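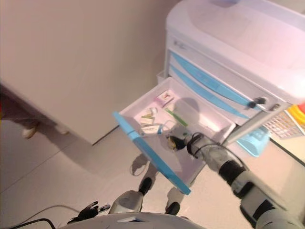 A supply cart with a drawer open.

About > Who we are > Carts and drawer stock

Forent sets up and looks after medical carts for small clinics, school health rooms and care homes. We are based in Hustthorpe and have 20 people on staff. Most of our work is drawers: what goes in them, where it sits, and who checks it.

The company was started by Domenica Hämmerli and Remo Reisinger. Domenica had worked as a ward supply clerk and Remo repaired hospital furniture. Their first customer was the Postma clinic, which had two carts and no written list for either one. Remo fixed the drawer runners and Domenica wrote the list. The clinic still uses a version of it.

Today we look after 255 carts. Some we supplied new, and some were already in the building when we were called. We work with any make as long as the drawers open fully and the lock can be replaced.

How we lay out a drawer

Every cart gets a drawer plan, agreed with the people who use it. Boxed medicines have their own place. Small packets are grouped by type with the printed side up. Long, thin items are kept out of the corners, where they slide under other things. We leave some of the drawer floor showing - staff find what they need faster, and a missing item is easier to spot.

A copy of the plan stays with the cart. If a nurse wants something moved, we change the plan first and then the drawer.

Restocking and checks

A restocking visit starts at the top drawer and works down. Only one drawer is open at a time. We read the expiration date on each package, take out anything close to its date, and wipe the drawer floor before the stock goes back in. The locks, side rails and drawer fronts are checked on the same visit. We carry spare locks and edge strips in the van.

Lists and visit records are kept in Zukavov, our stock system. Customers can log in and see their own carts.

Remo runs the workshop and Domenica handles new customers. Drawer plans are reviewed every August, or sooner if a room changes use.

Filed under: Our company, Medical storage

Sign up for our newsletter to get restocking tips and workshop news. You can unsubscribe at any time.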